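The great paint debate (and why my kitchen is still white)

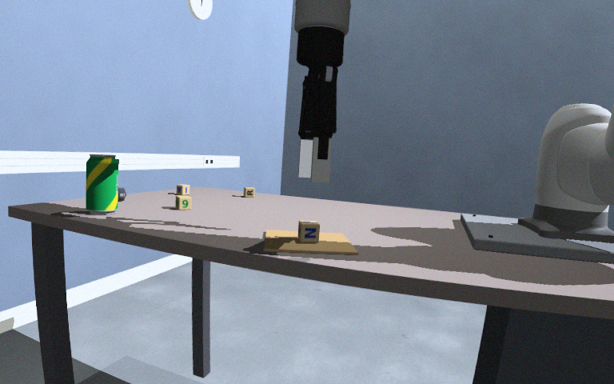 Blue walls with a pinky taupe tabletop. I keep coming back to this combo!

So it has been three weeks since I said I would pick a color "by the weekend" and I have picked nothing. I have, however, spent far too much on sample pots. They are lined up on the windowsill next to the basil and my husband has started calling them my collection.

It all started in August when we had the leak behind the sink. Once the wall was patched there was a big chalky square that looked terrible next to the old white, and I thought, well, we have to paint anyway, why not go for something with a bit of life in it? Famous last words. The lady at the paint store in Gukelstead told me they can mix over 2,000 shades and I think I have now held every one of them up to my cabinets.

I do know I want blue. I grew up with a blue kitchen (my mom did it herself with a roller and a radio going, and got it all over the dog) and it's still the room I think of when I think of home. But blue is tricky! The first sample was lovely at the store and on my wall it looked like a dentist's waiting room. The second one went purple after dinner when the lights came on. The third one I liked a lot until my friend Hajar came over for coffee, looked at it for a long time and said "it's very... brave."

Hajar thinks I should put blue on two walls and leave the others alone. My neighbor Natsumi says go all in, ceiling too, and she has a dark green hallway that looks amazing so I do listen to her. Then I got a quote from a painter for the whole room, $485 plus paint, and suddenly two walls sounded very sensible. I could do two walls myself over a weekend if somebody took the kids.

The other thing is the table. Ours is orange pine and it fights with everything. I don't want to buy a new one, we've had it since our first apartment and the kids' homework is basically engraved in it. But something softer, in a dusty pink-brown with little speckles, would be so pretty against blue. I found one secondhand for $245 and dithered so long that it sold on Wednesday. I was more upset than I want to admit. Maybe I could paint ours? Has anyone done this and had it hold up to spaghetti and markers?

Anyway, sample number four is going up tonight after bedtime. It's a grayer blue, sort of like old jeans. I'm doing a big patch by the window and another in the dark corner by the fridge, and I'm going to leave them up for a few days before I ask anybody what they think. Especially Hajar.

If you have a blue you love, leave me the name in the comments, and tell me which way your kitchen faces too. Mine faces north and gets no sun until late afternoon.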